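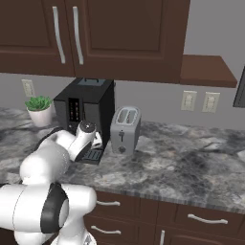 Tips for building a coffee helper on your own counter
Workshop notes from Jalus, updated 9/30/21

I've been at this since last December and I still get a kick out of it every morning. The project is called Dultamness, and the goal is small: one arm, one coffee machine, one cup, and me still in my slippers. These are the things I wish I'd written down sooner.

Do it in simulation first. I built the whole kitchen on the computer before I bolted anything down, and the arm has knocked over more virtual cups than I own real ones (cheap, and no mopping!). Measure your real counter and type the true numbers in. I guessed at the depth, came out 11 mm short, and spent a weekend chasing a bug that was only a tape measure problem.

Put the neighbors in the model too. A toaster right beside the coffee machine changes everything about how the wrist can come in. So do upper cabinets, and so does a shelf. Leave them out and the arm will learn lovely wide swings that you can never use at home.

Approach low and slow. I cap the last stretch at 43 mm a second. It feels like forever on screen and just right next to a full mug.

Write down your cup. Height, width, which way the handle points. My controller, Hollis, keeps one small file per mug, and switching mugs now takes me a minute where it used to take an evening.

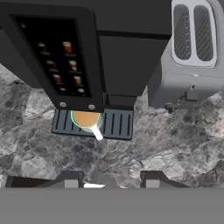

Which way should the mug handle face when the gripper comes in?
Off to one side and toward the front of the counter works best for me, at an angle, so the fingers have a clear path and don't bump the machine on the way. Pick one angle and stick with it for your first week of runs.

Run it a lot before you trust it. I did 315 pours on the computer and 300 came out clean. The 15 bad ones were worth every minute! Nearly all were the same mistake: the arm backed away before the fingers had fully closed. A short pause fixed it.

Save the bad runs. I keep mine in a folder by date with a one-line note, and I go back to it every time I change the grip.

For the real arm, start with an empty mug, then cold water, then coffee. Keep the stop button where your hand already is, and route the power cord behind the arm, well clear of the drip tray.

Next up is a second mug size, and then the Tekimura grinder, once I figure out how to get the lid off with two fingers.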